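9/18/26, Pultetwood workshop

Towel day, hooray! The bench was covered in bits for the Drernix job so I gave up on it and moved the whole lot over to the black chairs by the wall (the three joined together). They're a bit low and my back is complaining, but the seats are wide and you can spread a towel out on them while you do the next one.

I'd been putting this off for 3 weeks, and the cupboard door wouldn't shut any more. New plan: fold in half, in half again, then thirds, label tucked inside. The shelf should take up to 20 that way, if we're all good about it! 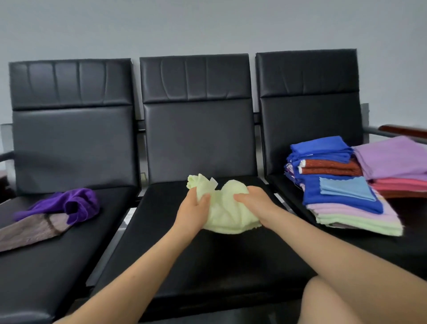
Yellow-green one on the middle seat, purple and grey-brown on the left.

Still to do: bin the one with the varnish on it, ask Jesasow if they want any for rags, and buy more hooks before October. Cupboard key is back in the top drawer.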